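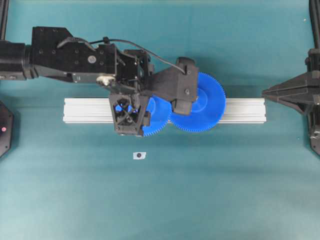 Gears on the rail, left arm in close. Two blue plastic gears, one big and one small, with their teeth overlapping right under the wrist.

Gear Table Gallery - Kuvska project
Posted 9 Apr 2025 by Montserrat Barrios

We're collecting examples for Ploltine, our learning system for small assembly jobs, and I'm having a great time with it! Every example is a person driving the arms through the task from start to finish while the cameras and joint positions are recorded. Moataz Hamdy has done most of the driving so far, and he's gotten wonderfully smooth at it.

We're at 950 good runs on the gears and want 3,000 by the end of May. A run lasts 30 seconds at most, then the parts get moved to a new spot and we go again. Fumbles stay in the set as long as the driver recovers - those are some of my favorites to watch, because you can see a person change their mind halfway through a reach.

The gear shot comes from the view I like best. The silver rail stands out so well against the teal, and even the fine teeth on the larger gear come through crisp. Look just below the rail for the little white marker with the black dot, too.

Next up is the Kivano set, with 2 new part sizes. More pictures when we get there!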